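Anitz publica la revisión de su guía técnica sobre utensilios de cocina para comedores escolares

2 de abril de 2026

Anitz, entidad dedicada a la normalización de equipamiento para colectividades, ha publicado la segunda revisión de su guía técnica sobre selección, limpieza y almacenamiento de utensilios de cocina en comedores escolares. El documento sustituye a la versión anterior y será aplicable en los centros adheridos a partir de mayo.

La revisión consta de 36 páginas y se estructura en nueve capítulos. Los cambios principales afectan a los criterios de aceptación de materiales, a la separación entre útiles de preparación y útiles de servicio y al régimen de retirada por desgaste. Se incorpora además un anexo de fichas de control que cada centro podrá adaptar a su plan de higiene.

El texto se ha elaborado con la información aportada por 17 cocinas de gestión directa y contratada. La coordinación ha correspondido a Edileuza Coutinho, responsable del área de menaje de Anitz, con la colaboración de la consultora Brophy en la redacción de los procedimientos de limpieza y de Okent en la revisión de los requisitos de compra.

En materia de almacenamiento, la guía establece que los útiles de uso frecuente se guarden en posición vertical, con el mango accesible y en recipientes desmontables de fondo drenante. Los recipientes se vaciarán y lavarán al término de cada jornada. El apilado de piezas sobre una superficie solo se admite durante las operaciones de clasificación previas al lavado.

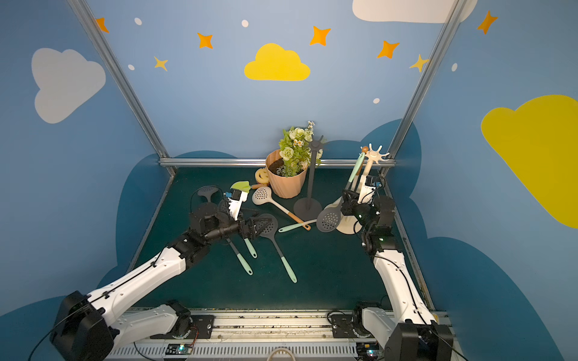
Utensilios dispersos y portautensilios de color crema con útiles en posición vertical.

Respecto a los materiales, se mantienen el acero inoxidable y los polímeros aptos para contacto alimentario. La madera sin tratar queda excluida de las líneas de preparación en frío. Las piezas con fisuras, rebabas o holgura entre mango y cabeza deberán retirarse en el mismo turno en que se detecten y anotarse en la ficha correspondiente.

«La versión anterior definía bien los materiales, pero dejaba a criterio de cada centro el momento de la retirada. Los registros recibidos mostraban diferencias difíciles de justificar entre cocinas con el mismo volumen de servicio», señala Coutinho.

La inspección visual del menaje pasa a tener periodicidad semanal. La revisión completa del inventario se realizará cada seis meses. Los centros que utilicen la aplicación de registro Finis podrán cargar las nuevas fichas sin modificar los códigos de artículo existentes.

La guía puede solicitarse sin coste al área de menaje de Anitz. Los centros adheridos recibirán la copia digital y el anexo en formato editable. Las consultas sobre la aplicación de los capítulos de compra se atenderán por escrito.

Contacto para medios: Departamento de Comunicación de Anitz.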